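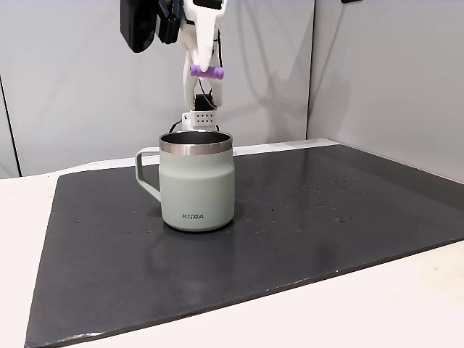

Insulated drinkware: how the double wall works, and what to check before ordering
Speaker notes, Friday session, 40 minutes plus questions

Slide 1. Title
Wait for the door to close. State the scope: handled insulated mugs for desk and counter use. Travel tumblers and bottles are covered in the Uden session and are left out here. Handouts are on the chairs; the spec sheet is page two.

Slide 2. Where the heat goes
Three paths out of a hot drink: conduction through the wall, convection and evaporation from the open top, radiation from the outer surface. Give the order of size. With no lid, the open top dominates. Evaporation alone takes more heat than the whole body of a decent vacuum mug.
Pause on this. Most complaints sent to Cekby about mugs that "don't hold heat" concern mugs used without a lid. The wall is usually fine.

Slide 3. The wall
Inner shell, outer shell, gap. If the gap is evacuated, conduction across it is close to zero and what remains is the metal path at the rim, where the two shells meet. If the gap holds air, performance drops but the mug still stays comfortable to touch.
Terms to keep apart: "double wall" describes the construction and "vacuum insulated" describes what is in the gap. A catalog may use the first and let the reader assume the second. Ask the supplier in writing.

Slide 4. The rim
A bare metal band at the top is common on coated mugs. Coating stops below the drinking edge for two reasons: lips and teeth wear it off, and a lid seal seats better on plain metal. Check the transition line between coating and bare metal. It should be level all the way around and should not catch a fingernail.
The band is also the warmest part of the outside with a hot drink in it. Mention this for users with reduced grip or sensation.

Slide 5. The handle
Squared handle versus round loop. A squared handle gives a flat inner face, so the load spreads over the fingers. A round loop concentrates it on one finger, usually the middle. The difference is minor at half full and noticeable at full.
Points to measure:
Inside height of the opening
Distance from the body to the inner face of the grip
Thickness of the grip itself
Whether the knuckles touch the body when the mug is lifted
The last point matters less on an insulated mug than on a ceramic one, but staff still complain about it. Handles also set the stacking and shelf depth. A dishwasher rack at the Javurach site that took 52 plain cups took 40 of the handled kind. Give both numbers, then move on. Someone will ask about rotating the handles inward; the 40 already includes that.

Slide 6. Body shape
A slight bulge low on the body puts more of the liquid near the base and lowers the center of mass when the mug is part full. The gain in tip resistance is real but small. Base diameter does more. Do not oversell the bulge.
A practical point on cleaning: any mug wider at the bottom than at the mouth needs a brush with a flexible head. A straight brush leaves a ring at the widest point.

Slide 7. Finish
Matte coatings hide fingerprints and show scuffs. Gloss does the opposite. Pale colors such as sage and light gray show coffee drips on the outside and tea stains under the rim; dark colors show limescale. Pick the one the site can live with.
Adhesion check: cross-hatch cut on a sample, tape, pull, inspect under a lamp. Do this on one mug per batch and write that mug off. Check again after dishwasher cycles. The Shih sample set passed when new and lifted at the base edge after 52 cycles, so a test on new stock alone is of limited use.
Skip the close-up slide if time is short.

Slide 8. Lettering
Small lettering low on the body wears more slowly than a large mark at mid height. The hand does not pass over it and it stays clear of the next mug on the shelf. Dark gray on a pale coat gives adequate contrast without much ink.
Printed, etched or laser marked: ask which. Printed marks should be tested with the same cycles as the coat. Laser marking on a coated body exposes the metal underneath, so the mark will be silver unless the process is adjusted.

Slide 9. A bench test anyone can run
Equipment: kettle, kitchen thermometer, timer, scale.
Preheat the mug with hot water for 5 minutes. Empty it. Fill to a fixed weight, not to a line. Record the starting temperature. Keep the mug on the same surface each time, away from vents. Read every ten minutes for an hour, with the lid on and again with the lid off.
Use a plain ceramic mug of similar volume as the control. Without a control the readings only describe the room.
Leave the thermometer out between readings. A metal probe left standing in the mug conducts heat and holds the lid open.

Slide 10. Failure signs
A hot patch on the outer wall after filling means the vacuum is gone. There is no repair. A rattle usually means loose material between the shells; reject it. Water weeping from the base after washing means the base seam has opened; reject it and check the rest of the carton.
In the December delivery to Cekby, about 1386 units, the hot patch test was the only one that found anything useful. Fill, wait, pass a hand around the body.

Slide 11. Care
No microwave. No bleach tablets on stainless steel; use an oxygen-based cleaner and rinse twice. Dry upside down on a rack with airflow, with the lid off and the gasket out. Storing with the lid closed traps odor.

Slide 12. Questions
Likely: induction plates (no), freezing (no, the liquid expands against the inner shell), replacement gaskets (order with the mugs, sizes change between production runs).
Collect the sample mugs from the back row before the break. The spec sheets can go home with the audience.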